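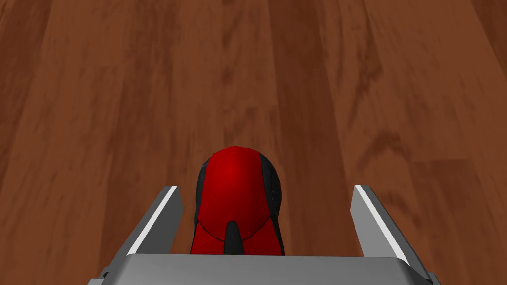
A simulated gripper over one of the objects in the Rarby set. The planks are computer-rendered too.

Ten Thousand Ways to Pick Up a Thing

2 Apr 2018

The work at Lorkora starts with somebody choosing a floor. The software offers a menu of surfaces, and the person at the desk picks one, drops an object on it and puts the gripper somewhere nearby. Then they take hold of a small hand controller and try to pick the object up. If it comes off the ground and stays off, the attempt is saved. If it slips, that is saved as well, under a different label.

Lorkora is a small company on the upper floor of a former printworks, and its business is examples. Its customers are building systems that learn to grasp things by studying how it has been done before, and such systems need a great many attempts to study. The company's main collection is called Rarby. It contains 100 objects, each of them modelled on a computer and given a weight, a surface and a degree of slipperiness.

None of the objects is exotic. Some are boxes and tins. The ones the operators talk about most are the rounded ones with smooth sides, where two flat fingers have very little to press against. A domed shape in glossy red with black panels down its flanks is a fair example. The fingers have to close on it low enough that it does not squirt out upwards, and the gap on each side has to be judged before they start to move. When the object sits nearer one finger than the other, the first touch pushes it sideways, and a new operator will usually chase it across the boards for a while.

An experienced one lets it slide. The near finger nudges it along until the far finger meets it, and then the grip tightens. Operators learn this in a day or two, mostly without being told, and it is the sort of habit that the customers are paying for. It would be possible to write a program that centred the gripper perfectly every time. A system trained on that alone would have little idea what to do when the centring was slightly off, as it tends to be on a real machine.

Most of the viewing is done from just behind the gripper, looking out between the fingers. Visitors find it odd at first. The palm fills the bottom of the screen and hides part of whatever is about to be picked up, so the last stretch is done partly by guesswork. Lorkora tried giving operators a second window with a view from the side. Their success rate went up, and the recordings got worse. People were steering by things the learning system would never be shown, and it could make no sense of their choices. The side window was taken away in December.

A shift is four hours, with a break of 20 minutes in the middle. The company used to run longer ones, but the attempts recorded late in the day were slow and clumsy, and many had to be thrown out. Operators now change objects after every 40 attempts, and the floor changes more often than that. Wood with a strong grain is thought to be a useful one. Dark streaks and knots can look like edges or shadows to a system that has not met them before, and it may reach for a mark on the board -- a mistake a person would never make.

The lighting is varied too, along with the colour of the planks and the angle at which the object lands. Most of this is done by the software between attempts. The operators say they stop noticing it within an hour.

Not everyone in the trade thinks much of simulated examples. Mwakalinga, a rival outfit that works only with real arms, argues that rendered objects do not dent, roll or stick in the way real ones do, and that a gripper made of numbers never gets dust on its pads. Lorkora accepts most of this. Its answer is cost. A real arm has to be reset by hand and breaks down now and then, and an object knocked off a table has to be fetched. In the simulation, a button puts everything back.

The first proper test of Rarby came through Gerkska, a packing firm that wanted a machine to move mixed goods from a tray to a carton. The system had been trained on Lorkora's recordings and had never touched anything solid. It managed the boxes well from the first morning. It had trouble with 11 of the items, nearly all of them curved and shiny, and those have since been modelled and added to the operators' list.

They are working through them now. The newest is a shallow bowl, which can be gripped by the rim or not at all, and the failures folder for it is already much the larger of the two.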